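Gripper jaws close fine on their own but stall when there's knitwear between them

Posted by Saoirse Flanagan, 1st August
Tags: grippers, textiles, jaw faults

Hello all! I've been having a grand time with a two-jaw hand-held gripper (the trigger sort, with a small motor to help) and I'd love some help with a fault. We use it to practise garment pick-ups before any of it goes near the arm. T-shirts, tea towels, socks, all lovely. With anything ribbed or chunky the jaws come in, stop short, and the Stulalora board throws fault 4. After that it won't open again until I cut the power, so the jumper just hangs there.

In 156 pick-ups I had the fault 103 times, nearly all on knits. With nothing in the jaws it never happens. I've swapped the battery and the cable. Is the motor dying? I really hope not, I'm very fond of it.

Fiachra Gallagher

Motor's gone. Had the same. Buy a new one.

Treasa Lenihan

Ooh, please don't buy a motor yet! Fault 4 on those boards is the stall cut-out, and a thick handful of rib can set it off with a perfectly healthy motor. The jaws meet the cloth early, the current climbs, and the board decides something is trapped. It's doing its job, really, and I think it's a great little feature once it's set up properly.

Power off and battery out before you touch anything, please. I once had a jaw let go while my thumb was beside the link, and I had the bruise for a fortnight.

Then look at the pivots at the base of the inner links. Wool fluff packs in there and you'd never see it from the front. I got a ball the size of a pea out of mine with a wooden toothpick! Work the jaws by hand afterwards. If they feel gritty anywhere, keep cleaning.

If they're smooth, go into the settings and raise the stall delay from 1 to 2. Leave the current limit alone. That limit is what saves your fingers.

Last thing, try taking a smaller pinch. Go for a single fold near a seam and let the rest hang outside the jaws. I'd love to know how you get on!

Abdelilah El Fassi

Agree with Treasa, and check the pads too. One of mine had started to peel at the edge and was catching loops of yarn, so the jaw was dragging the whole sleeve in with it. A new pad cured half my faults. On not opening again: older Illell firmware holds the fault until a restart, the newer one clears it when you let go of the trigger. Well worth the update.

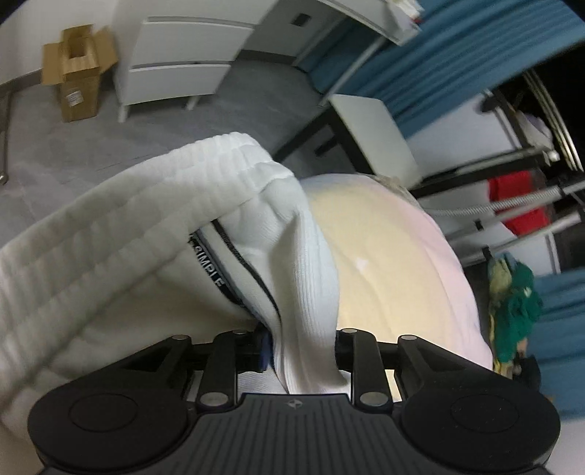 White knit held in the jaws, with the ribbed fold between the tips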